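Varnar Mesh Wash Bag for Stuffed Animals

Home > Laundry > Wash Bags > Large

In stock. Ships from our Wirenbridge warehouse by Thursday.

Sooner or later the bear has to be washed. The bear has been to the dentist, the sandbox and under the car seat, and it smells like all three. The Varnar bag gives it somewhere to ride while the drum does its thing, so that both eyes come home with it.

What you get

One zippered bag in soft polyester mesh, with a drawstring collar inside the zipper so small paws stay put. The zipper pull tucks under an elastic garage. It will not unzip itself mid-spin, which our first version did, and we heard about it.

Details

Fits: one medium stuffed animal, or two small ones that get along
Length: 20 inches
Color: gray, or the other gray
Care: hang it up when you're done
Made for: front loaders and top loaders without a center post

Will it survive?

Garnet Gagnon in our Dondton workshop ran the zipper open and shut 3,000 times and then asked for a different job. The stitching held. He now does packaging.

How to use it

1. Read the toy's tag. If it says surface wash only, believe it. Music boxes, batteries and anything stuffed with beans stay out of the machine.

2. Check the seams. A small hole going in is a large hole coming out.

3. Open the washer door all the way and look inside before you load. Socks like to hide in the fold of the rubber gasket, and so do crayons. 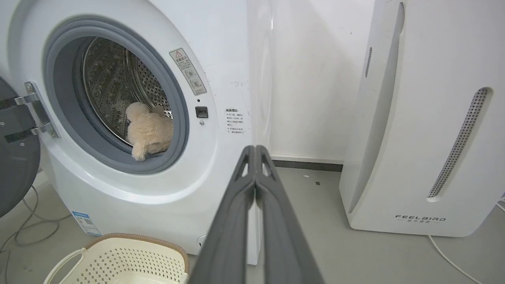 4. Zip the toy into the bag and set it well back in the drum, with no ears or feet over the rubber lip. Add a couple of towels to keep the load balanced.

5. Cold water, gentle cycle, a little less soap than you think.

6. Air dry. Squeeze, don't wring, and fluff the fur with your fingers. Thick toys can take 48 hours, so start early and have a cover story ready for bedtime.

From buyers

"Washed a rabbit I was sure would fall apart. It didn't. My daughter says he smells wrong now." Shirley Lachance

"Good bag. Wish it came in a color." Laurier Chan

Returns

Unused bags can come back within 67 days. Used ones are yours, and so is whatever was in them.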